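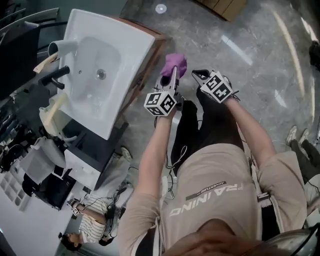
Rivcombe en casa · @rivcombe_encasa · Hilo

1/ Venga, que me lo habéis pedido mucho: hilo del lavabo. Del lavabo normal y corriente, el blanco de cerámica que parece limpio hasta que pasas el trapo por el borde y te quieres morir un poquito.

2/ Yo empiezo SIEMPRE por el borde de delante. Es donde apoyas las manos, donde cae la pasta de dientes y donde se queda esa rayita mate que solo se ve con la luz de lado. Trapo arrugado, nada de doblarlo en cuatro como una servilleta, que así no se mete en la curva.

3/ El trapo es el rosa de toda la vida (bueno, rosa tirando a morado, según el día). Tengo uno solo para el lavabo y no sale de ahí. El de la cocina es otro y no se hablan.

4/ Producto: uso el Hosby en espray, el de 355 ml. Dos pulsaciones al trapo y otra a la cerámica. Me ha durado casi 24 semanas, y eso que soy de mano suelta – mi madre lo gasta en un mes.

5/ Cuidado con los grifos negros!! El mío es negro, monomando, precioso, y le salen cercos de cal con mirarlo. Ahí nada de estropajo. Trapo, agua templada, secar en el momento y a otra cosa. Probé una vez con vinagre puro y todavía me duele.

6/ Y luego el fondo. Se va bajando en redondo hacia el desagüe, que es cromado y lo canta todo. La cubeta es poco honda y se hace en nada, pero hay que dar la vuelta entera al aro, que por debajo se cría una cosa gris de la que no vamos a hablar en este hilo.

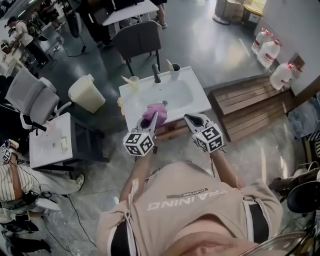 Fluvport, 27 de octubre de 2022

7/ Sigo, que me había ido a tender. Los vasos de las esquinas! Uno blanco a cada lado, en la parte de atrás del lavabo. Quedan monísimos, pero hay que levantarlos cada vez que se limpia, y yo he estado años rodeándolos con el trapo como si estuvieran pegados.

8/ Ahora los quito primero, los dejo en cualquier sitio (en la silla si hace falta, que la tengo justo detrás del lavabo) y los vuelvo a poner cuando está todo seco. Cercos de vaso: cero.

9/ El mueble de madera de debajo lo dejo para el final y con otro trapo bien escurrido. Si chorrea por delante y no te das cuenta, la madera se hincha. El anterior, de Ruddock, se me abrió por una esquina y todavía me acuerdo de lo que costó.

10/ Cuánto se tarda? Cinco minutos si lo haces a menudo. Si hace semanas que no, pon música y calcula diez. El truco de verdad es dejar el trapo a mano, yo lo cuelgo del tirador del mueble.

11/ Mañana espejo, que tengo opiniones muy fuertes sobre el papel de periódico.

Comentarios

lavandera_nocturna
Lo de levantar los vasos me ha tocado. Llevo toda la vida esquivándolos.

piso_sin_ascensor
Y para el grifo negro si la cal ya está muy hecha? El mío está perdido

rivcombe_encasa
@piso_sin_ascensor trapo empapado en agua caliente, enrollado diez minutos, y luego frotas suave. Con paciencia eh

tres_gatos_y_yo
En casa el trapo del lavabo es una camiseta vieja y va de maravilla. Espero el del espejo!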